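Helpers wanted for our egg sorting and packing table (part time, mornings)

Uleo is a small egg packing room near Kotlow. We buy from farms which keep their hens outside, and we sell to bakeries, to shops and to families who order by the week. We are searching for two persons to join us at the table. Experience with eggs is not necessary. Careful hands are more important for us, and also patience, as the work repeats itself through the whole morning.

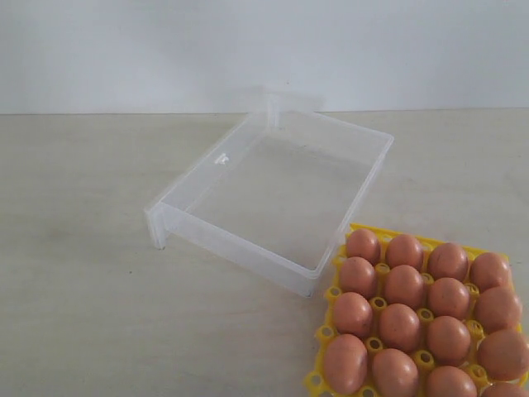
Leonie Eberhard
Packing room lead, Uleo

I have been responsible for the packing room since April, and I will try to describe the job as it is, so that you can decide if it fits you.

The eggs arrive from the farms early. We keep them in trays until their turn comes, and then they go to the table, where you look at each one, turn it and decide. Good eggs are packed for customers. Eggs with a crack go away immediately. Eggs with a strange shape, but healthy, we set apart for the bakeries, who do not mind how they look.

We have yellow trays and clear plastic containers, and each kind has its own use, which you will learn in the first days. Please do not worry if you mix them in the beginning. Seon-mi Nam, who will train you, is very calm about it.

The most difficult part is to judge the shell. A brown egg is rarely one even color.

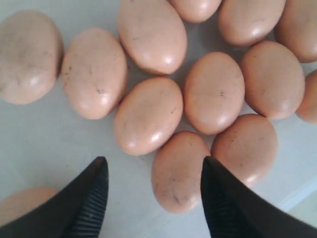
Small dark specks may belong to the shell, and then the egg is fine. Smudges of dirt are another matter, and we have a rule for how much is allowed. When eggs lie close together they hide each other's sides, so you must take the egg in the hand and turn it under the light. After some weeks your eyes do this faster than you can explain it.

We do not wash eggs at this table. If an egg is too dirty, it goes to Eun-seong Won in the next room and he decides.

What we ask from you:

You can stand for 4 hours, with one break in the middle.
You can lift a full crate from the floor to the table.
You wash your hands often and you do not wear rings or perfume at work.
You read enough English to follow a packing list.
You come on time. The driver does not wait.

What we offer:

A contract for 4 mornings each week, with the possibility of more before the holidays.
Paid training during the first 80 hours, always next to an experienced colleague.
Apron, gloves and shoes from us.
A box of eggs to take home on your last morning of the week. 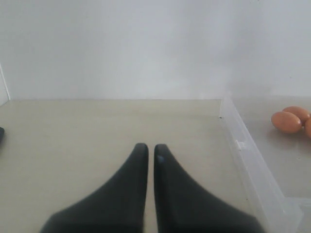 How to apply

Write a short letter to Wing-sze Peng in our office, or bring it on paper to the door on Yang Street 59. A long résumé is not needed. Tell us which mornings are possible for you, which work you did before (any work, also at home or on a farm) and when you can begin. Not more than 200 words, please, we read every letter ourselves.

The last day to apply is 25 September 2019. After this we invite some people for a trial morning, which is paid. You will sort with us at the table and ask everything you want to know. If you need another language for the conversation, please mention it in the letter and we will try to arrange it.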